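Choosing a Kitchen Counter You Can Live With
Speaker notes, Lendbridge home improvement evening, February 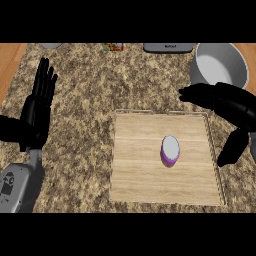 Opening

Thank Khoa Đoàn for setting up the room. Say who I am: Nana Akolgo, 24 years fitting kitchens, the last 7 on my own.
Ask who is replacing a counter this year. Ask who has already signed something. The second group should stay for the part on quotes.

Start with how you cook

Most people pick a color first. Ask them to write down what lands on the counter in a normal week. Hot pans, bread dough, school bags, mail.
Story about the Tavares job: lovely pale marble, family that squeezes lemons every night. Dull marks by the sink within two months. They kept it and stopped minding. Some people would mind.

Granite

Takes heat well. Still use a trivet, a sudden change can crack it near a cutout.
Speckled patterns hide crumbs, good or bad depending on the household.
Sealing: put a few drops of water on it and wait. If the stone darkens, seal it. Go slowly here, people write this down.
See the whole slab before you pay. A sample the size of a playing card tells you very little.

Laminate and wood

Laminate has improved a lot. Weak spot is the seam, so keep seams away from the sink.
Wood needs oil. If you don't oil your cutting board now, you won't oil a counter.
Pass around the two offcuts.

Quotes

Ask what is included: template visit, sink cutout, edge, removal of the old top, plumber.
My Bovimar customer was charged 160 dollars extra for a faucet hole. It was in the small print.
Get the seam positions drawn on the plan.
Check the cabinets are level before the template is made. Fixing it later means shims and a bad mood.

Questions

Likely ones: can you put stone over old tile (usually no), how long without a sink (ask the fitter, plan for nearly a week).
Leave the sign-up sheet for the Vastura slab yard visit by the door. Closed shoes, please.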